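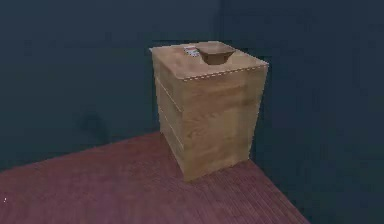 Guvside Storage Cabinet, review after one winter and most of a summer

I bought the Guvside to solve one problem: a guest room that had turned into the place where everything without a home ended up. Spare sheets, board games, a sewing kit, two boxes of tax papers. I wanted something low, with a door, that I could put together by myself.

Tendico sells it in one size and four finishes. I paid full price and have no connection with the company.

Assembly

The box weighs 38 pounds, and I got it up the stairs alone by taking it one step at a time. The instructions are drawings only. They are clear until step nine, where the back panel goes in, and there the drawing doesn't show which side faces out. I guessed wrong and had to take out six screws. My neighbor Rocío Jaramillo has the same model and made the same mistake, so I don't think it was just me.

Start to finish took me an afternoon. You need a Phillips screwdriver and a rubber mallet. The hex key is included. Don't use a power drill on the cam locks, as they strip easily. One of mine did, and Tendico mailed a replacement in nine days.

Leveling

The feet adjust by a quarter inch, which was not enough for my floor. The house is old and the corners dip. I ended up with a folded piece of cork under the back left foot. If your floors are even, you can ignore this section. 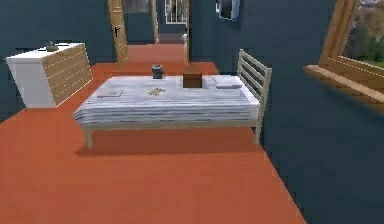
A guest room has to work for people who don't live there, so I asked the ones who stayed with me what they thought. Natalia Arriaga was here for two weeks in August and used the cabinet for her clothes. She found the lower shelf too deep for folded shirts – the ones at the back stayed there until she packed. Itzel Bañuelos only stayed a weekend and used the top for her bag and her phone charger. She had no complaints except that the door clicks loudly when it closes, and she gets up early.

She's right about the click. It's a magnetic catch, and I put a small felt dot on it. That helped some.

Holding weight

The manual gives no limit for the shelves. The upper one has held the tax boxes since winter and has a slight bow in the middle now. I turned it over in July and it has started to bow the other way. Board games and linens are fine. I would keep books out of it, or at least put them on the bottom.

Finish

Water rings wipe off if you catch them the same day. I left a glass overnight once and the mark is still there. Tape pulls a little of the finish up with it, so don't stick labels on the door.

Compared with the Ballanden

Before buying, I looked at the Ballanden in a store. It has better hinges and a real back panel instead of thin board. It's also wider, and it would have blocked the closet door. If you have the space, I think it's the stronger cabinet.

Would I buy it again

Yes, for a guest room or a hallway. For a room that gets used every day I'd spend more. I'm giving it three and a half stars, and I'd go to four if they fixed the drawing for step nine.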